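Lendach Good Practice Pack for Hand-Held Grippers, second edition
Reviewed by Grigoris Nikolaidis, March 2018

I should say up front that I don't like rulebooks sold by the people who sell the hardware. Lendach makes a perfectly decent hand-held gripper, and now it wants you to pay for a binder telling you how to use it. The pack is a 56-page guide, a set of laminated cards, and a wall chart. We bought one for the bench at Sirkham and I've been living with it since the winter.

The good part first. The section on inspection before a session is short and clear. Check the finger pads for grit, check the screws, open and close the thing fully, look at the joints for play. Anyone can do it, and the card fits in a shirt pocket. If the whole pack were like that I'd have much less to complain about.

Then you get to the rules on objects. The guide wants every item sorted into a handling class before you touch it, and the classes are built on weight and hardness. That works for blocks and bottles. It falls apart with anything thin, light or wrapped. A straw in its paper sleeve weighs next to nothing, so by the table it goes in the easiest class there is, and the card for that class says to close at full squeeze. Full squeeze on a paper sleeve! Whoever wrote that was thinking about a number on a scale.
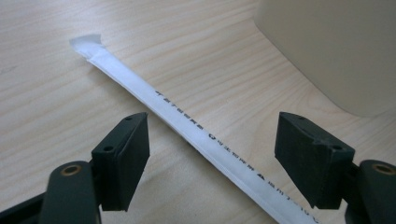
My other quarrel is with the approach rule. Lendach says the fingers must come down square to the long side of the item, every time, and any pass that doesn't should be thrown away. I can see why a rule like that appeals to whoever has to audit the results. But things get put down on tables at all sorts of angles, and people reach for them at all sorts of angles too. If you only keep the tidy passes you end up with a record of how carefully your staff can follow a card. Dionysis Kyriakidis, who runs our bench, disagrees with me and thinks a strict rule is better for new people, who can loosen up later. Maybe. I haven't seen many people loosen up once a checklist has told them they were right.

The packaging section is half a page. It says to remove wrappers "where practical" and never says who decides. We wrote our own line on the card in marker: leave it wrapped, write down that it was wrapped, go gently. It has caused no arguments so far - more than I can say for the printed version.

The wall chart is fine if you have a wall. The type is small and the yellow warning boxes all look alike, so after a week you stop reading them.

For comparison, the Vrettos guide is 22 pages, has no chart, and spends over half its length on soft and flimsy items. It is ugly and the index is wrong in two places. I still reach for it first.

At $65 the Lendach pack is hard to recommend to a bench that already has someone sensible on it. If you're starting from nothing, buy it, keep the inspection card, and treat the object classes as a first draft. Lendach tells me a revised class table is coming in April. I'll look at it when I see it.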